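22/05/2026
by Vendula Hudec

I finished mixing the Rostivley EP last night. Seven tracks, all recorded at home, all with the same two microphones. A few people asked how the vocals were done, so I am writing down the settings before I forget them.

The vocal on "Plaltetti" is a single take with no tuning. I put a high-pass filter at 30 Hz on everything first, then a second, steeper one on the voice. Compression was light. The first compressor catches peaks and the second one evens out the verses. I tried one compressor doing both jobs and the breaths came up too loud.

The reverb is a send, shared by voice and guitar. Pre-delay is 14 ms on the voice send only. The return is cut below 500 Hz, which cleared most of the mud in the choruses. 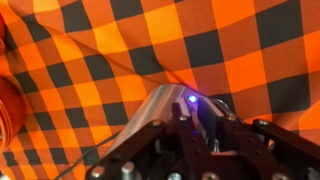
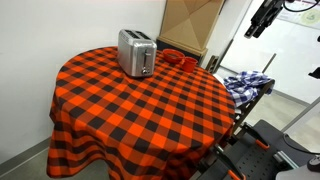
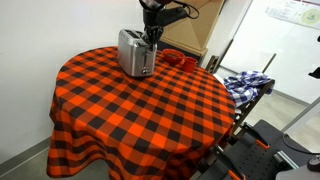
Orange and black check in all three.

The guitar was harder. It is an old Šimko with a high action and a dull low E, and new strings made it too bright for the slow songs. I ended up keeping the old set on for tracks one through four and changing them for the rest. You can hear the switch if you listen on headphones. I left it.

Drums appear on two songs. Both are programmed, with the timing pushed slightly late on the snare. I don't play drums and I didn't want to hire someone for eight bars of brushes.

Mastering went to Puvalex, who sent back a first version that was louder than I wanted. The second had more room in it, and the quiet ending of the last track survived. I would ask for that version first next time.

The EP comes out in July. The track order is still open between two options, and the only real difference is whether the waltz opens side two. I will probably put it there, as the song before it ends in the same key.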